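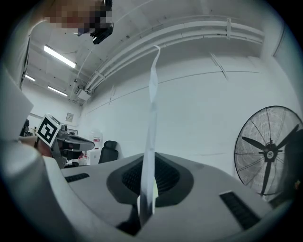
Strip of thin white paper, curling over at the top

> From the Wokau list, May:
> My strips for the paper lanterns always fall down before I can glue them. I cut them 4 cm wide from the thin translucent paper. Should I buy a heavier one?

Hello all,

I would not change the paper yet. Please try first to fold the lower part two or three times. The creases make it stiffer, and the strip can stand nearly upright – you see that the top still bends to the right, but for a lantern this is no problem.

I use the thin paper from Sullon, 90 cm long, and I fold the first 14 cm. With 8 cm it was too weak for me. Does anyone know if Clamura sells the same paper in cream? I could only find white.

Best regards from Escobar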